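The Left Finger

My aunt left me the folding arm in March, along with a biscuit tin of screws and a note that said "ring Nuttall's, NOT the Flostau people." I never met anyone from Flostau so I couldn't tell you what they'd done. But she underlined NOT twice, and she wasn't a woman who wasted ink.

The arm was an Aralano, one of the early ones, and it used to do the whole of her washing at the house in Clindley. By the time I'd got it up my own stairs (two trips, plus a neighbour, plus language) it could do roughly half a pillowcase. The right finger closed beautifully. The left one got most of the way there and then sort of thought about it.

So I rang Nuttall's, and Nuttall's sent Liam Cropper.

He turned up with a rucksack and took his shoes off without being asked, and then he sat cross-legged on the floor and opened and shut the thing for ages before he touched a single screw. Open, shut. Open, shut. I made tea and he let it go cold.

"When did she last grease it?" he said.

I said I'd assumed it was the sort of thing that greased itself. He looked at me quite kindly, all things considered!

Well, he showed me. You park the arm first, then switch it off at the wall, then wait for the little light to go out, and only then do you go near the fingers. There are two screws behind each one, and they're different lengths, so you lay them out on a saucer in the order they came. The left finger slid off in his hand like a tooth. Behind it was a pin about as long as a match, and wrapped round the pin, tight as thread on a bobbin, was hair.

Grey hair, and some of it ginger.

"Cat?" said Liam.

"Marmalade," I said. "The cat was Marmalade. The grey's hers."

I had to go and stand in the kitchen for a bit. When I came back he'd unwound the lot with tweezers and put it on a clean bit of kitchen roll, folded over, and he didn't say anything about it and neither did I. It's in the biscuit tin now. I know how that sounds.

He cleaned the pin, put on a smear of grease the size of a lentil ("a lentil, not a pea, people always do a pea"), and screwed it all back together. Then he plugged his tablet in and asked how much grip she used to run it at. I had no idea. He scrolled back through the settings and laughed. The dial goes up to 500, and the factory puts it at 75, and my aunt had had it on 72 for years.

"Three off," he said. "Why would anyone bother with three off?"

I knew, though. She'd have stood there in her slippers listening to it crease a blouse, and knocked it down one, and listened again, and knocked it down one more. She tuned the radio the same way. I told him to leave it exactly where it was.

After that it needed something to practise on. He said to pick a thing with a bit of weight and a proper hem, nothing precious, so naturally I went straight to the drawer and got out the Bulls top. My cousin's, then hers for gardening in, then mine. She'd never seen a basketball match in her life. She liked the red. I chucked it on the sofa in a heap and Liam brought the arm down slow, slow, slow, on the little hand control, and I watched on his tablet with my fist in my mouth.
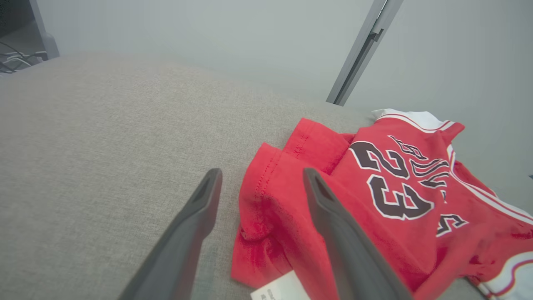 Going in for the hem, both fingers open.

"Now you," he said, and gave me the control.

I'd like to say I was good at it. I got a fistful of cushion first, and then nothing, and then the care label, which I was told is not a recommended lifting point. Liam drank his cold tea and kept his opinions to himself. But you get a feel for it. You stop looking at the fingers and look at the cloth instead, and you come in a touch lower than seems right, and on my sixth go I squeezed and both sides closed together, the left one no slower than the right, with a small click I hadn't heard since I was 6 and sitting on her kitchen lino with the pegs.

"There she is," said Liam. He meant the arm, I think.

He wrote me out a card before he went. Grease every other month, check for hair, don't let anybody from Flostau in. I asked what they'd done, and he put his shoes on and said it was a long story and he had another job at four.

I've booked him again for the spring.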